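Visita de portas abertas à sala de simulação da Evbridge
Manipulação de tecidos com dois braços, demonstração comentada para grupos
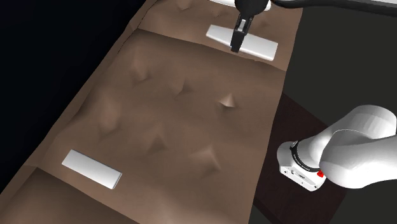

O que vai encontrar na visita
Todos os anos, em agosto, abrimos a sala e recebemos quem tem curiosidade de ver o nosso simulador Fondolberg a trabalhar com calma, sem pressas e com tempo para perguntas (e há sempre muitas, felizmente!). O tema desta edição é o pano: um lençol castanho, cheio de bicos e pregas, com dois blocos brancos pousados em cima e uma garra preta de volta de um deles. Um tecido é das coisas mais teimosas de calcular, e gostamos muito de mostrar porquê.

O módulo Dvorak
É o módulo que trata das dobras e do contacto entre o tecido e os objetos rígidos. Durante a sessão, os visitantes podem alterar a rigidez do pano e o atrito e repetir o ensaio as vezes que quiserem.

Informações práticas
Grupos até 6 pessoas
2 sessões por dia, de manhã e à tarde
Licença de avaliação Plumberg incluída, válida até 2029
Preço por grupo: 700 euros, com café e bolo

Para marcar, escreva-nos pelo formulário de contacto e diga-nos que tecidos costuma usar, que preparamos a sessão com todo o gosto.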